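Saturday, July 28, 2018

Met with Ms. Appiah and Mr. Mahama on the equipment budget for the September quarter. Spare grippers remain the first priority. Fliritz has quoted 3209 for the pair, delivery in 30 days; the Bistov offer is lower but excludes cabling. Blue tape and brown paper are to be charged to consumables, limit 200.

Two-arm table, plates and bowls.
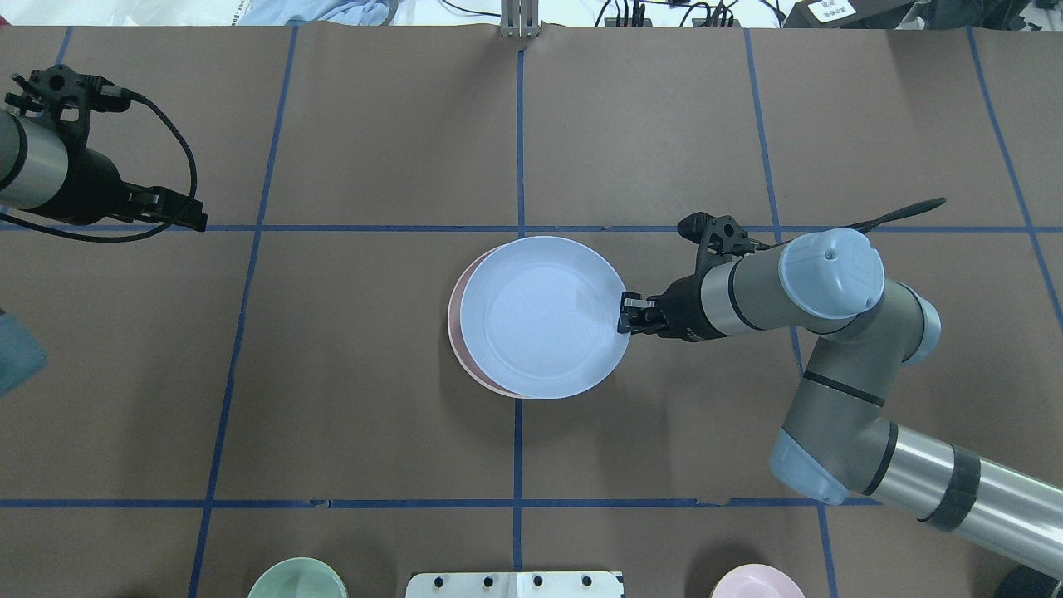
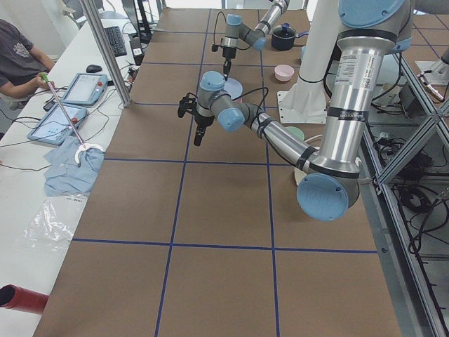
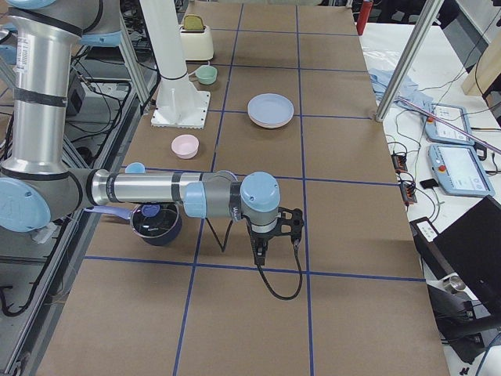
Ms. Wong requests that a second table be deferred until the service contract is settled. I concur. Mr. Alhassan will obtain a revised quotation from Fliritz, cabling itemized.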